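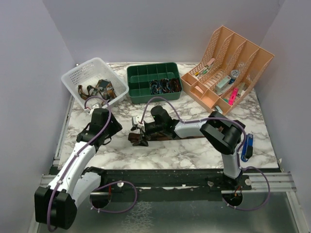 Posted by Oi-ling Tam

Quick one before the train to Plistport. Meant to write this up properly in March and didn't, so you get the notes version.

The rolling task is finally doing something. Long floppy strip out of the white basket, lay it on the marble, roll it up, put the roll in a compartment of the green tray. Two arms. Repeat until basket empty (ha). The grasping was never the problem. The rolling was. Kasora, our policy, would get a lovely first curl going and then let go too early with one arm, and the whole thing springs open. Over and over. I've watched so much of this that I roll my own belts differently now.

What changed: we stopped asking it to predict a fixed chunk of actions all the way through. Long chunks while an arm is travelling, short chunks once either gripper is near the strip. The switch is a tiny head on top of the vision features, trained on a contact / no contact label. Cheap to label. I did most of it on the sofa over a couple of evenings.

The training data is the same set as before, around 3000 demonstrations, nothing new recorded. I was stubborn about that. If you change the data and the method in the same month you learn nothing, and we did precisely that last year with the cup task and I'm still annoyed.

Numbers. We ran 215 trials with the new version, strips picked up from wherever they'd landed in the basket. 53 failed. So just under a quarter, which sounds bad until you remember the old one failed more often than it worked. A trial counts as failed if the roll isn't sitting in a compartment at the end, no partial credit. Most of the failures I've gone through so far are the start of the roll. The end gets pinched slightly crooked, first turn goes on at an angle, and it cones out like an ice cream. A few were plain perception, two strips tangled and treated as one. Haven't sorted the rest into seperate piles yet.

Stuff that didn't help:

Bigger image encoder. Slower, same failures.

Weighting the loss toward the last turn. Made the last turn nicer and the first turn worse. Of course.

Adding noise to the gripper width. Thought this would be great for the thin ones. Did nothing I could measure.

The Prendergast trick (that's what we call it, after the street the old lab was on) is the one where you hold one arm still until the other has moved a set distance. It helped with the old policy. With the new chunking it makes no difference at all so I took it out. Less code. Happy.
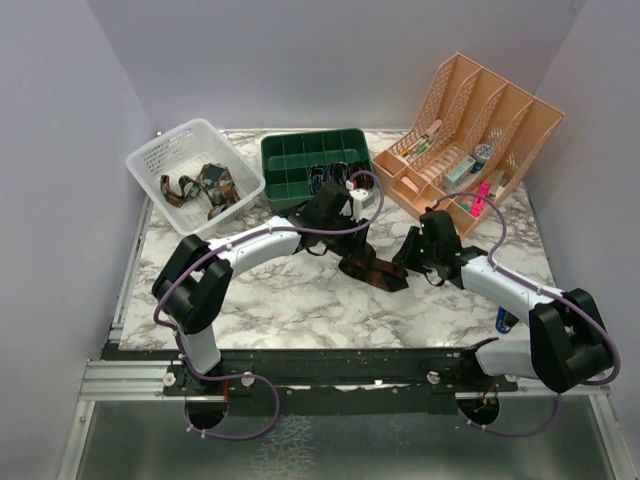 Does the contact switch need force sensing on the grippers?
Ours runs off the camera images and joint positions only, so an arm without force sensors could use the same thing.

Next is the crooked start. My guess is the policy doesn't look long enough before the first pinch, so I want to try a re-pinch: if the end isn't square, let go, nudge it straight, grab again. There are a few of those in teh demos already, but only a few, and I don't know if that's enough to pick it up from. Might upweight them and see. Five seeds this time, I promise. The last plot I showed had one seed, and the people at Florkley were right to be grumpy with me about it.

Also want to know how much of the gain is the switch and how much is simply short chunks everywhere. Short everywhere is running now. Early checkpoints look jittery on the long reach to the basket but fine up close, so maybe what I expected. Will post the comparison when it's done training.

Train. More later.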